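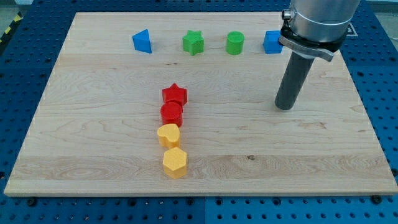 *The maple board, top side up.*

I've had the Fesero board oil and wax set since September, and I keep getting asked about it, so I'm putting it all in one post. Short version: I like the oil a lot, I like the wax fine, and I would happily throw the little applicator pad out of a moving car.

The set is two things in a box. There's a 400 ml bottle of mineral oil and a tin of beeswax paste, plus the pad. I paid 14 dollars on sale and it's normally a bit more. Silvana Marinho (she got me into bread, so all of this is her fault) had been using the Corkari oil for years and told me I was wasting my money on anything else. So naturally I bought the other one!

First coat: I washed the board, left it standing on its side overnight, and then went at it with way too much oil. The bottle says "apply generously" and I took that personally. Maple doesn't soak it up nearly as fast as you'd expect, at least mine didn't, and I ended up wiping off a big puddle the next morning. Second time I used maybe half as much and it was much better. The smell is basically nothing, a tiny bit waxy if you stick your nose in it, and my onions have never tasted of anything but onions.

The flip-top on the bottle is great. I can do it one-handed with a rag in the other hand, and it hasn't leaked in the cupboard, even lying down. The Corkari one has a screw cap that gets slimy and then you need a towel to open it. Silvana disagrees. We've agreed to stop talking about it.

Now the wax. It's firm. In a cold kitchen it's really firm, and I had to park the tin next to the kettle for a while before I could get any out. Once it's soft it goes on nicely and buffs up to a low sheen, and water beads on it for a good couple of weeks with me cutting on it most days. After that it needs a top-up, which takes five minutes, so no complaints.

The pad, though. It sheds. I spent longer picking white fuzz off my board than I did oiling it, and then I used an old T-shirt and everything was fine. I'd rather they left it out and knocked a dollar off.

A few people wanted to know how it compares with the Bognár cream. I've only used that once, at Leandro Sosa's place, on his big walnut block. It's softer and easier to spread, and it left a nicer shine, but it was also greasy to the touch the next day and it costs a lot more. For a walnut showpiece, sure. For something I hack squash on, no.

One more gripe - the label comes off the bottle as soon as it gets oil on it, and it's a bottle of oil. Mine now says "ral Oi".

Would I buy it again? The oil, yes, and you can get it by itself in the 600 ml size. I'll finish this tin of wax and then probably try making my own.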